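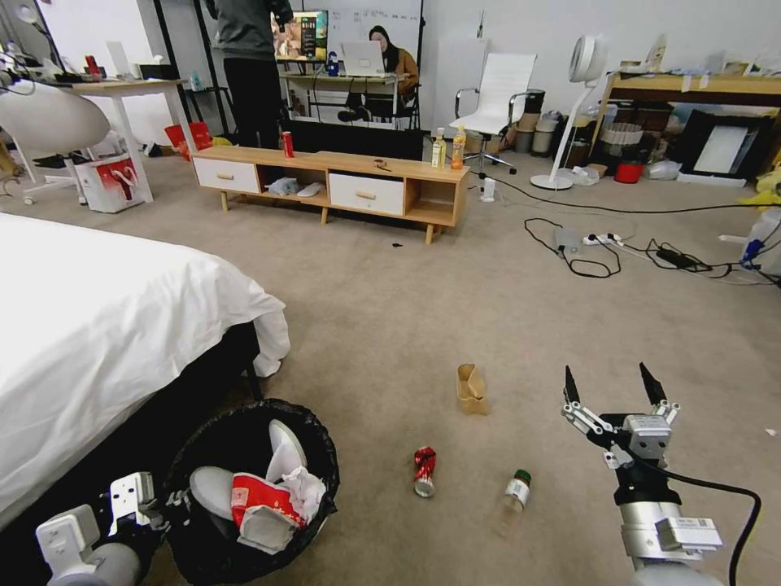
5 min read

My rule for picking up a room is boring, and I'm going to tell you anyway: the trash can goes to the mess. For years I did it the other way around. I'd pick up one can, walk it to the kitchen, see the dishes, start on the dishes, and come back an hour later to find the rest of the litter right where I left it.

So now I bring the bin in first and park it on the floor next to the bed. Then I do floor trash and only floor trash. Cans, drink bottles, paper cups, takeout bags, whatever's lying on the carpet. I don't fold anything, I don't straighten the shelves, and I absolutely do not open a drawer (drawers are where Saturday mornings go to die).

I start with whatever could leak. A soda can on its side always has one last sticky mouthful in it, and on beige carpet you will be looking at that spot until September. If it does drip, blot it with a damp white cloth and keep turning to a clean part. Don't scrub! I scrubbed once, at my old place in Brovness, and made a fuzzy patch the size of a saucer that my landlady, Mrs. Margaritis, found in under a minute.

Bottles get a shake before they go anywhere. If there's liquid left, I tighten the cap and stand them by the door so they can be emptied in the sink in one trip. Paper I crush down flat, and I mean really flat, because a puffed-up paper bag will eat half the bin and you'll think you're done when you've hardly started.

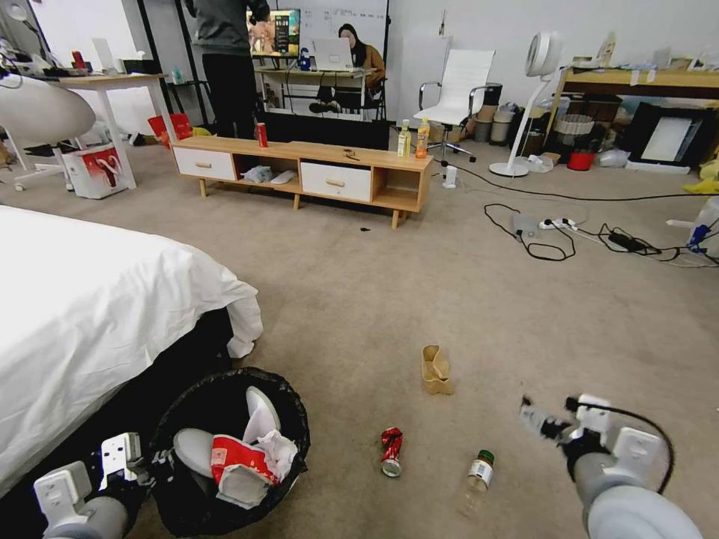
Should the liner be folded over the rim or tucked inside?

Fold it over, a good three or four inches all the way around, and push the air out of the bottom with your fist before you put anything in. A tucked liner slides down the first time something heavy lands on it. If yours is too big for the bin, twist the extra at one side and tie it in a loose knot under the rim.

My friend Zoi keeps a few spare liners flat in the bottom of the bin, under the one in use, and I've copied her. You pull the full bag and the next one is right there. I buy mine in the 22-count rolls from Andow, and they're fine. The thick ones cost more and I've never needed them for paper and cans.

Once the big stuff is up, I do the tops of things. The TV cabinet is the worst in any room I've ever lived in — it's exactly the right height for setting down a drink and forgetting it. Same treatment: anything empty goes, anything with juice still in it goes back to the fridge or down the drain, and then the top gets one wipe.
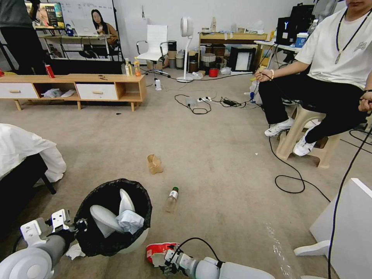

Then cords, before you even think about the vacuum. I lost a perfectly good phone charger to the roller brush and it smelled like a tire fire. Lift every cord and power strip off the carpet, drape them over a chair for now, and pick up the tiny scraps by hand while you're down there. Tissue is the sneaky one, it shreds and then you're chasing bits of it all afternoon.

Vacuum slowly, toward the door. Put the cords back along the wall afterward, and take the bag out right away, even if it's only half full.

Next time I'll do shoes, which I have been putting off.

22 shares
5 comments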